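The second table and the folding problem

On Tuesday evening I went again to the shared workshop, and this time I did not bring my laptop charger, so I had two hours of battery and had to be serious. I think this is maybe a good way to work. I will try to write down what we have so far, because several people from the Ferkunari forum asked me, and my answers there are always too short.

For readers who are new: I am building a pair of arms that should fold laundry. I started it at home on the kitchen bench, and after one winter I moved it to the workshop in Runddale, as my household had eaten dinner on the couch for long enough. I am not an engineer by education. I learned most of it from manuals, and some of it from breaking things. English is also something I learned from manuals, so please forgive the style.

The first table was a door on two trestles. It was cheap and it was a mistake. When both arms moved at the same time the door moved also, only a little, but the gripper has to take one layer of cloth and not two, and a little is already too much. The table we use now is much heavier. I did not build it. It came to the workshop from an office that was closing, and I paid 60 dollars for it plus the petrol. Two of us carried it up the stairs and we did not speak much to each other for the rest of the day.
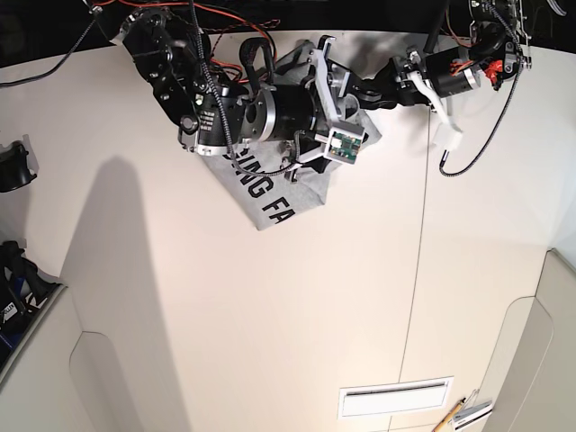 Cables have cost me more evenings than the software. Every motor wants power and every motor wants data, and each cable must be long enough for the wrist to turn and short enough that it doesn't catch on anything. I have solved the second half badly. The black braided one on the left arm still hangs in a loose loop under the gripper, close to the table surface, and if the cloth goes under it then the arm can pull the cable together with the sleeve. On the right arm the braided cable lies over the motors and curls below them, and the red and orange wires go over the top in loops. I bought a bag of spiral wrap to make all this tidy. The bag is still closed, it is in my drawer.

The grippers themselves I have changed many times. My first fingers were thick, like clothes pegs, and they were strong, but they pushed the fabric away in front of them before they closed. Then I made them thin and they bent. Now I use a more open shape, which is stiff enough and also quick to print. When a finger breaks I can have a new one before the kettle and a biscuit are finished, well, before a long film is finished, to be correct.

The small circuit board sits out at the gripper, and this was a discussion. A friend at the workshop said it should be protected further back. But then I need still more cable along the arm, and I have already said what I think about cables.

About the shirts. I practise with T-shirts only. Towels are easier, everybody starts with towels, and I did too, but I do not have a towel problem at home, I have a T-shirt problem. Cotton shirts that have been washed many times are best for practice. A new shirt is stiff and keeps the fold from the shop, so the arm learns something which is not true for my own cupboard. I look in the second-hand shop on the main street and take the plain grey ones, also the ones with a print. A thick print changes how the cloth bends, it makes a kind of plate in the middle of the chest. I had not expected this and I lost a weekend to it.

The order of the work is like this. First the shirt is taken from a heap, then it must be opened, then made flat, then folded. If you ask me which part is the folding machine, I would say the last part is the smallest. Folding a flat shirt is almost a drawing exercise. You know where the collar is, you know where the hem is, and you make the same lines each time. I had this part in a rough form after 30 evenings.

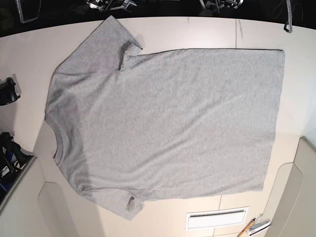

Making it flat is where all my time goes now. A person does it with a shake and with the palm of the hand, and doesn't think. My arms cannot shake, I have limited the speed, and I will keep this limit as long as other people use the same room. So they must pull at the corners, little by little, and somebody must decide which corner. At the sleeves it is the worst. A cuff turns over on itself and from above it looks like a shorter sleeve, and the program is satisfied with a shorter sleeve. I am now writing a check which compares the left sleeve with the right one. If they are too different, it should go back and try again.

How flat is flat enough? I asked this on the forum and received very different opinions. One person irons even the pillow covers and wants no wrinkle at all. For me, gentle wrinkles over the body are all right, they disappear in the pile. I worry about the hem. If the hem is straight then the last fold looks neat, and if it is not straight then everything after it looks like I did it myself at midnight.

For the software I use Lubis to plan the movements, and a small collection of my own scripts which I would be ashamed to show. I tried Uketti for one month as well. It has a nicer window with better colours, but I could not make it accept two arms sharing one table, it always wanted to give each arm its own half. The middle of the table is exactly where the shirt is. Perhaps there is a setting. If you know it, please write to me.

My target is 1,000 recorded folds before I change anything else in the hardware. I have broken this rule already with the fingers, I know. But the motors stay, the table stays, and the brackets stay.

Next time I will open the bag of spiral wrap and start with the left arm. I also have to move my shelf in the workshop, as the woodturning group needs the corner for their new lathe, so the next post may come a little later than usual.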